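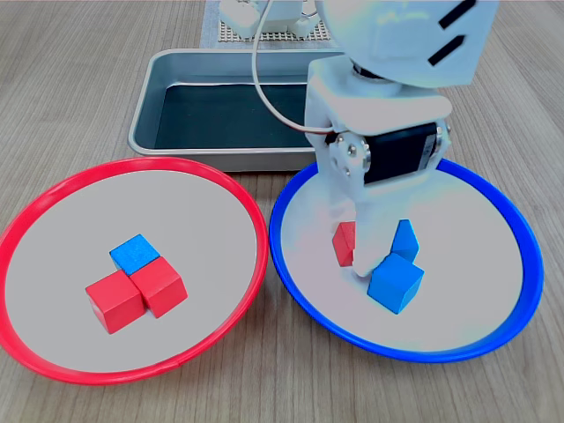
## 4. Setting up the Firnness cooling block

This section is for the Firnness bench cooling block, the version with the removable tube insert. Please read all of it before you fill the block the first time. If you have the older version with the fixed insert, steps 4 and 5 are not for you, and you can go from step 3 to step 6.

### 4.1 Before you start

You will need:

- the block, with its lid and insert
- one bottle of Grurner cooling gel, or two bottles for the deep block
- the small funnel from the accessory bag
- paper towels
- a freezer that reaches at least minus 20 °C

Let the block stand in the room overnight after unpacking. It often comes to you from a cold warehouse, and the plastic around the fill plug is more stiff when it is cold. We had several plugs returned in January with a crack on one side, and in all of them the plug was forced on the day of delivery.

Check the gasket inside the lid. It must lie flat in its groove all the way. If it has come out in one corner during transport, press it back with a finger. Do not use a screwdriver or tweezers.

### 4.2 Filling the block

1. Take out the insert and put it to the side with the tube holes facing up.
2. Turn the fill plug a quarter turn to the left and lift it straight out. Keep the plug in a clean place.
3. Put the funnel in the opening and pour the gel slowly. Stop when the gel reaches the lower line inside the neck. The gel needs space to expand when it freezes.
4. Tilt the block gently to the left and to the right, so that air bubbles can come up. Wait a few minutes and look at the level again. Fill up to the lower line if it went down.
5. Wipe the neck dry. Put the plug back and turn it to the right until you feel the stop.
6. Turn the block upside down over a paper towel for one minute. If the towel becomes wet, open the plug, clean the thread and close it again.

**Caution:** Do not fill the block with water or with salt water. Water expands more than the gel and will split the inner wall. This damage is not covered by the warranty.

**Note:** The gel is blue when it is fresh and turns more gray with the years. The color does not change how it cools. 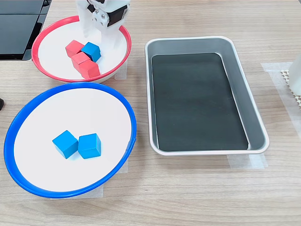 If you fill more than one block on the same day, mark each block with its filling date on the white field under the base. A pencil is better than a marker pen there, as alcohol from cleaning will remove the ink.

### 4.3 First freezing

The first freezing takes longer than all the later ones. Plan for a full day and night.

1. Place the block on a flat shelf, without the lid. It must stand level. A block which freezes in a tilted position will have a thick side and a thin side, and the tubes will not cool the same.
2. Leave a hand's width of free air on each side.
3. Do not put the insert in yet. Freeze it beside the block.
4. After the first freezing, take the block out and look at the side walls. A small outward curve is normal. If the block rocks when you put it on a table, it was filled too high. Let it melt completely and take out some gel.
5. Set the insert into the block and press on two opposite corners until it clicks.

For a block that is used every day, overnight freezing is enough from the second time.
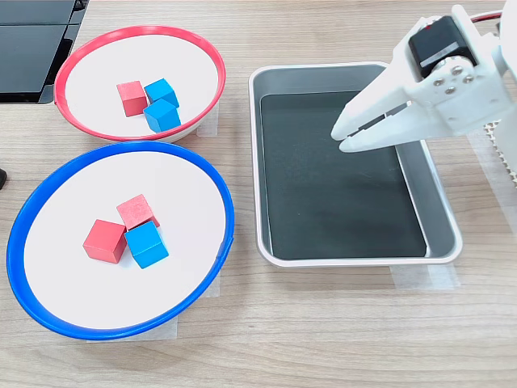

*Photo: Randi Björklund*

### 4.4 Loading the tubes

The standard insert takes 1.5 ml and 2.0 ml tubes in the same holes. For 0.5 ml tubes you must use the adapter rings, which are sold in bags of 200. Tubes of 0.2 ml do not fit safely, also not with rings.

- Put the block on the bench with the lid on and wait 3 minutes before loading. The surface of the insert is then less sticky for gloves.
- Load from the middle and out. The holes in the outer row become warm first.
- Close the lid between each handling. With the lid on, the block keeps its temperature much longer.
- Wipe off frost with a dry towel. Frost in the holes lifts the tubes, and they lose contact with the wall.

**Caution:** Use insulated gloves when you lift a block directly from a freezer colder than minus 20 °C. Never place the block in liquid nitrogen. For dry ice, use only the deep block, and leave the lid loose so that the gas can escape. 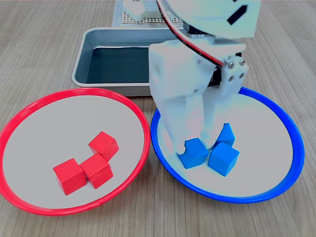 When the work is finished, take out all tubes before the block goes back in the freezer. Forgotten tubes freeze to the insert and the caps can break when you pull them. If it has happened, let the block stand open in the room until the tubes come loose by themselves.

### 4.5 Cleaning

Wash the lid and insert by hand with mild soap and lukewarm water. The block itself can be wiped with 70 % ethanol. Do not use acetone or bleach, and do not autoclave any part.

Let everything dry fully before the next freezing. Check the gasket at the same time, and replace it if it feels hard. The spare gasket has order number 528 and is delivered from our store in Kumstead.

Questions about filling and freezing can be sent to Ebbe Dahlgren at the Nygård office. Please write the serial number from the base of the block in your message.

Section 4 last changed: May 19, 2019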